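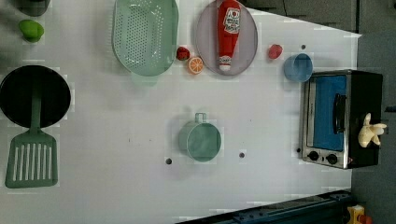
Talukder told us last February that a pick-and-place demo proves only that somebody rehearsed it, and the remark has stayed in this guide since.

Section 6: Running an open day with the Wotico tabletop kit

6.1 Before visitors arrive

1. Clear a standing line 2,000 mm from the arm. Tape it to the floor.
2. Lay out the toy food and dishes. Don't practise one layout all morning and then call it a test.
3. Load the grasp routine and run 15 picks with the doors shut. Write down every miss.

CAUTION: Keep hands off the table while the arm is powered. A slow arm still pinches.

Note: The Ralex brochure calls set-up "effortless". Allow 30 minutes, more if you have to recalibrate.

6.2 During the demonstration

4. Start with a soft item. It forgives a poor grip, and you should say so to your visitors. 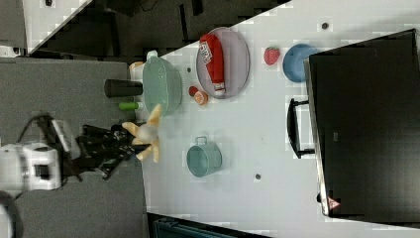
Fig. 6-2. Soft toy held in the gripper at the table edge.

5. Let a visitor choose the next item and call it out from behind the line.
6. If a pick fails, leave the item where it lies and let the routine try again. Quietly fixing things by hand spoils the colour of your results.
7. Stop after 14 picks and read out the misses along with the successes.

CAUTION: Press the stop button before moving any item yourself.
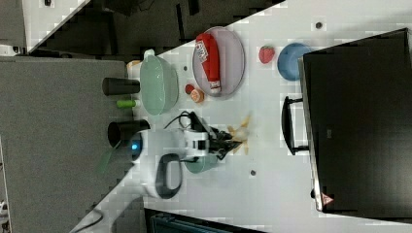 Does a good run at an open day mean the arm is ready for a real kitchen?
A good run tells you the arm coped with those items on that table, and you'd need trials with real dishes and food before claiming more.

6.3 Shutting down

8. Park the arm, then switch off at the wall.
9. File the miss sheet with the visit log.

Guide revised 11/9/25. © Ilcombe Demonstration Centre. Contact us | Back to top

Related sections
Section 5: Calibrating the wrist
Section 7: Reading the miss sheet
Claims we've stopped making to visitors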